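Home > Kitchen and Dining > Tables and surfaces

Smudges on a matt grey table that come back after every wipe

Asked by Setusano
308 views

Good evening to all. I hope this is the right section, please move it if not.

We have bought a dining table with a matt top, the colour is between grey and light brown. The shop called it "stone grey" but in my opinion it is more like mushroom. It is very smooth and has no grain. We are happy with the table in general, but I have a problem with the cleaning. After I wipe it there are always faint marks, like clouds. When I sit down and look from the side I see them quite strongly, and from above only a little.

I have tried the following. First warm water with a microfibre cloth. Then washing-up liquid, a small quantity. Then a spray for glass, which my sister uses for everything, and after this it was worse -- more shiny in some places and dull in others.

We do not use a tablecloth because my husband likes the table to be seen. On it we keep only the fruit basket, and the children eat from their plates directly, without mats.

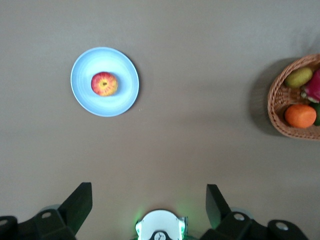
Reading time: 3 min

The apple on the blue plate is my afternoon snack. The marks are faint but I know they are there and it disturbs me.

My questions are these. Is the surface damaged already by the glass spray, or is it only a layer which I can remove? Should I put something under the wicker basket? I am afraid that it will scratch when we pull it to us to take a fruit, and we do this many times in the day. And is there a wax or oil for such a table, or is this a bad idea?

I don't have the papers of the table any more. The delivery note says only "top: matt, easy care", and this is not my experience.

Thank you for your patience with my English.

3 answers

Answer by Mercy Kashindye
Member since August, 111 answers

Hello Setusano. I have had a matt table for a long time and I went through the same thing, so I will write what I did.

In my opinion it is most probably a layer and not damage. Washing-up liquid leaves a film if it is not rinsed, and the glass spray goes on top of the film and spreads it. On a shiny table you would polish it away without noticing. On a matt one it stays in the surface and you see each movement of the cloth.

Take 500 ml of warm water and put in one drop of washing-up liquid, really one. Wipe the whole top with a soft cotton cloth, well squeezed. Then take clean water and a second cloth and wipe again, and change this water when it becomes cloudy. After that dry it immediately with a tea towel, in long lines from one end to the other. Do not make circles. I had to do all this twice before my table was even in colour, and between the two times I waited one day.

Please throw away the old microfibre cloth or wash it alone without fabric softener. Softener in the cloth makes exactly such clouds. I needed a whole winter to understand this.

If there are shiny places which remain after the second time, then perhaps the surface has been rubbed smooth there, and this you cannot wash out. Do not try to rub it matt again with the rough side of a sponge. I did this on a corner and the corner is now a different colour from the rest.

Wax and oil: no, unless the maker tells you so. If the top is sealed it cannot drink the oil and you will have a sticky table.

For the basket, yes, put something under. I cut a piece of felt a little smaller than the bottom and fixed it with a few stitches through the weave -- glue did not hold on mine. Turn the basket over first and feel with your hand if there are hard ends of the cane sticking out, and cut them with nail scissors. It is also good to lift out the crumbs and small dirt from under it every few days, as it is this dirt that scratches.

For the plates I would not worry so much. Only feel the ring on the underside of each one. If it is rough like sandpaper, use a mat for that plate.

Helpful? Yes (27) No (1)

Answer by Khumalo

put a tablecloth on it

Helpful? Yes (2) No (9)

Answer by Tokia

I agree with the first answer, specially about drying. One addition: the fat from the hands makes marks also, and with children you will have this always at the places where they sit. A little white vinegar in the rinsing water helped at our house, but I don't know your surface, so test it on the underside of the table before. Not if it is real stone!

And don't look from the side :)

Helpful? Yes (6) No (0)

Comment from Setusano

Thank you Mercy and Tokia. I did the two cloths this morning and on the half near the window it is already better. The other half I will do tomorrow with new water. It is not stone, I knocked on it. For the felt, is 3 mm enough or must it be thicker?

Comment from Mercy Kashindye

3 mm is what I have.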